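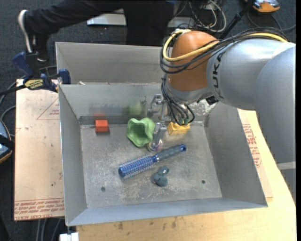
How do you clean up a scratched metal bin for small stuff?

Posted by Danilo Quiambao
November 4, 2025

Hi all! I've got a gray sheet-metal bin with a divider across it, one big front section and a shallower one behind, and I throw odds and ends in it. Right now there are five things in the front, including a little red-orange block and a light-green cup with a wavy rim. The sides are tall and slope in, which I love, but the floor is scuffed and scratched all over and there's a pale scratched patch on the far wall that bugs me every time I look at it. I tried dish soap and a sponge - no change. Can I sand this out, or do I make it worse? Also there are two small round holes in the floor. Plug them or leave them? My smallest beads (the Silla ones, if anybody knows them) would go right through, I think.

Mylene Saludo

Soap won't touch scratches, so don't feel bad! I'd skip the sanding. If the metal has a zinc coating you'd go right through it, and then you're looking at rust. I did that to a tray in June and it was orange before the month was out. Wipe it down, dry it well, and cut a liner for the floor. I use Nundden drawer mat, the thin kind. Make a paper pattern first and trim a little at a time, and remember the floor is smaller than the opening when the sides slope (I forgot, and wasted half a roll). The mat covers the holes too, so no plugs. For the patch on the wall I'd leave it alone, or stick a strip of the same mat over it if you really can't stand it.

One more thing - a cup with a wavy rim tips over easily in a bin like that. I'd put it in the back section if it fits, and keep the small blocks up front where you can grab them.

Zulu

just leave it, it's a bin. mine is way worse than yours and it holds stuff fine. bit of tape under the holes if the beads fall out

Danilo Quiambao

Thanks Mylene, going with the mat. 18 inches wide should do it, I'll measure tonight. And Zulu, fair enough, but I still hate that patch.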